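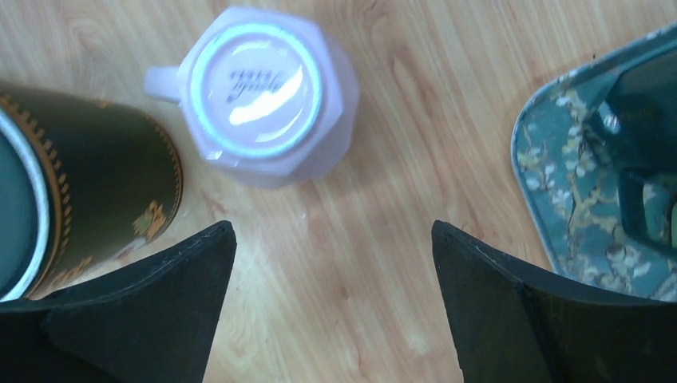
App streaming drops to a blurry picture after a few minutes, only at our second office

Posted by Kerstin Myklebust, 14/03/2022
Print this page | E-mail this page

We moved our drafting program to a hosted streaming setup in February. The program itself is called Sengar and it used to be installed on every desktop. Now it runs on a rented GPU server and people open it in the browser. The streaming part is Jilalov, the standard plan, nothing custom.

In the main office it works fine. In the Wodgate office it starts out sharp, then after a few minutes the text goes soft and the mouse starts to trail behind my hand. If I close the session and start a new one it is good again for a while. Same laptops, same browser, same user accounts.

Speed tests at Wodgate look all right to me. I get 55 Mbps down and the latency to the server region is not much worse than at the main office. The streaming client has a small stats panel, and when the picture goes bad the bitrate falls to 700 kbps and stays there. It does not climb back up by itself. The frame rate stays the same.

Things I have tried so far: a wired connection, a different browser, turning off the VPN, and lowering the screen resolution. Lowering the resolution makes it take longer to go bad but it still does. Support told me to check my connection and closed the ticket.

Has anyone seen this? I would like to know if it is our router or the service before I ask for money for a new line.
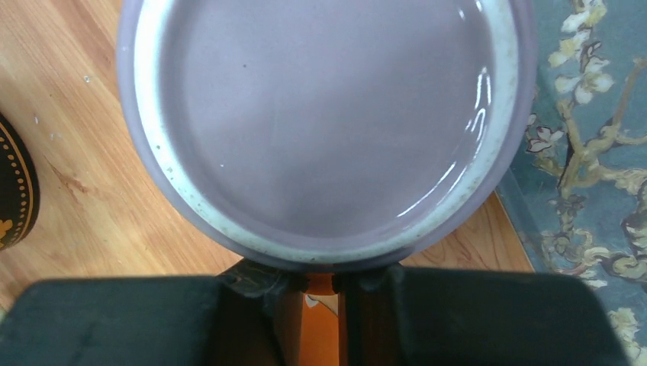

Lilac bowl with a cream rim

Geeta Mathur

I had this at a customer site. Look at whether the session is running over UDP or has fallen back to TCP. The stats panel should show it under Transport, you may have to expand the panel. If it says UDP at the start and TCP when the picture gets bad, your firewall is dropping the UDP flow and the client is switching over without telling you.

A lot of small office routers have a "flood protection" setting that counts UDP packets per second and blocks the sender when it goes over the limit. On ours the limit was set to 1248. A quiet screen stays under that. As soon as you pan around a big drawing you go over it, the router blocks the stream, and the client falls back. That would fit with what you see when you lower the resolution, fewer packets.

What to do:

1. Open the router log and look for lines that mention UDP flood or rate limit at the time it went bad.
2. Raise the limit, or add an exception for the streaming server's address range. I would go with the exception.
3. Start a new session. An open one will not switch back to UDP.

If the transport says UDP the whole time then ignore all this and check the packet size. We had one site on an older DSL line where large packets were getting lost and we had to lower the MTU.

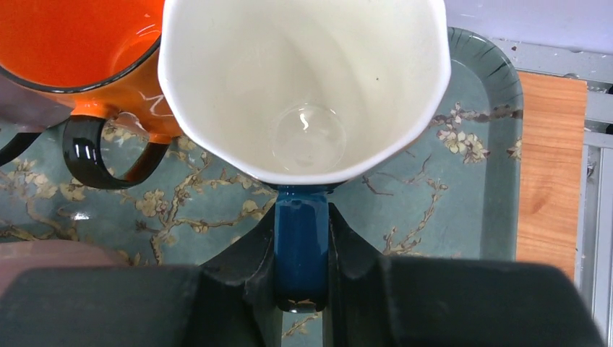
White mug with a blue handle

grimimcombe_it

Might be the plan. Standard has some kind of cap I think. We went up a plan and it got better, but we also changed the router the same week so I can't say which one did it.

Kerstin Myklebust

Thanks Geeta. Transport says UDP for the first few minutes and then TCP, and the router log has 2371 flood entries since the last restart. I don't have the admin password for the exception page, so I've asked for it and will try that first.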